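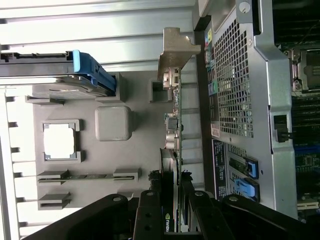
Frequently Asked Questions: The Costigan Song Title Index

The Costigan Song Title Index is a reference list of popular songs recorded in the United States, with the writers, first recordings and later versions of each. The answers on this page cover the questions received most often from readers, radio programmers and quiz organizers.

What does the Index contain?

The Index holds 2857 song titles. Each entry gives the songwriter or songwriters, the performer on the first commercial recording, the year of release and a list of later recordings. Where a song was written for a film or stage show, the name of the production is included.

How is the "first recording" decided?

The first recording is the earliest version offered for sale to the public. Demonstration discs, radio transcriptions and private tapes are listed in the notes but do not count as first recordings. This rule sometimes gives a result that surprises readers, as the best-known version of a song is often its second or third.

Why do two songs with the same title have separate entries?

Titles cannot be protected by copyright in the United States, and many have been used more than once. The Index treats each composition separately and adds the surname of the first-listed writer in parentheses.

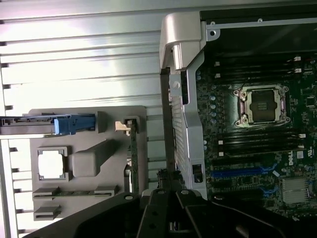 Open desktop computer chassis
Gray parts fixture and black robotic gripper

Does the Index include chart positions?

Peak positions are given for songs that reached the national top 70. Regional and specialty charts are not included at this time. Readers should note that chart methods changed several times over the decades, and a position from one period should not be compared directly with a position from another.

Are instrumental pieces listed?

Yes, if a version with words was later released. The instrumental is then shown as the first recording, and the author of the words is listed after the composer. Pieces that have only ever been issued without words fall outside the scope of the Index.

How are songs in other languages handled?

A song first published in another language is entered under its English title, with the original title directly below. If the English words are a new text and do not follow the original, the entry is marked "new lyric." If they follow it closely, the entry is marked "translation."

What is the Gredeck number beside each title?

The Gredeck number is the shelf reference for the printed sheet music held in the reading room. It has no connection with record label catalog numbers. Titles without a Gredeck number are held only as recordings, or are known only from trade listings.

May I use the Index to write quiz questions?

Yes. Clubs, schools and broadcasters may use facts from the Index without a fee. A credit line is requested for published quizzes.

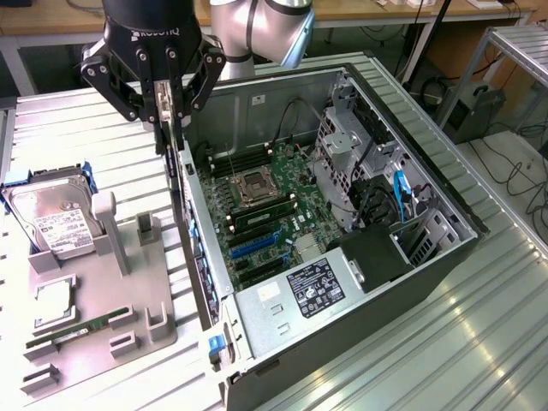 Quiz writers are advised to check the notes field before relying on a date. Release years before January of the year following a recording session are sometimes disputed – in particular for singles issued at the end of December – and the notes give both dates where the sources disagree.

How can I report an error?

Corrections may be sent through the form on the Contact page. Please quote the song title, the part of the entry in question and a printed or recorded source. Record sleeves, disc labels and published sheet music are accepted. Recollections are welcome but are kept on file until a source is found. A reply is normally sent within 18 working days.

How often is the Index updated?

New and revised entries are released nine times a year. Changes to songwriter credits are made only after the published credit has been confirmed.

Can I listen to the songs on this site?

No. The Index does not stream or sell recordings. Visitors to the Plokik Reading Room may listen to selected discs by appointment – headphones are provided.

Page last revised: 2018-04-30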